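4. Die Magnettafel bestücken

So, der Schrank hängt, die Schrauben sind drin, jetzt kommt der Teil, auf den ich mich beim Schreiben dieser Anleitung am meisten gefreut habe! Ihr braucht die schwarze Tafel aus dem Saha-Set, den Beutel mit den kleinen Obst- und Gemüsefiguren und einen freien Tisch (bei mir ist der nie ganz frei, es geht trotzdem).

1. Tafel aufstellen und leicht andrücken. Wenn sie kippelt, den Fuß noch mal lösen und neu einrasten.

2. Die Oberfläche mit einem trockenen Tuch abwischen. Bitte kein Glasreiniger, den habe ich beim ersten Set genommen und die Schlieren sehe ich heute noch.

3. Figuren auspacken und nach Farben sortieren. Ich fange immer mit Rot an und gehe dann nach unten weiter.

4. Die Figuren untereinander in einer Spalte anbringen, mit einem Fingerbreit Abstand, damit kleine Hände dazwischenkommen. 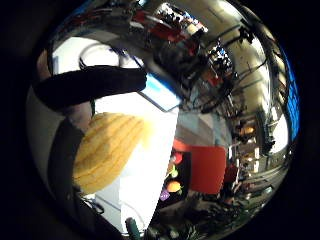

Abb. 14: Schwarze Tafel mit vier Figuren: Rot, Grün, Orange, Lila. Daneben die rotorange Platte.

5. Jede Figur einmal abnehmen und wieder anbringen. Hält eine schlecht, dreht sie ein Stück, oft sitzt sie nur schief.

Hinweis: Die Reihenfolge der Farben ist Geschmackssache. Geum-ok Heo, die mit mir die Spielkarten zum Set gezeichnet hat, hängt Lila grundsätzlich nach oben, und wir streiten uns seit Januar darüber. Für die Karten ist es egal, die funktionieren in beide Richtungen.

Achtung: Die Figuren sind klein und gehören nicht in die Hände von Kindern unter drei Jahren! Nach dem Spielen alles zurück in den Beutel und den Beutel nach oben ins Regal.

Fehlt euch eine Figur, bestellt sie einzeln nach, Teilenummer 233 (bitte die Farbe dazuschreiben). Weiter geht es in Abschnitt 5 mit den Spielkarten.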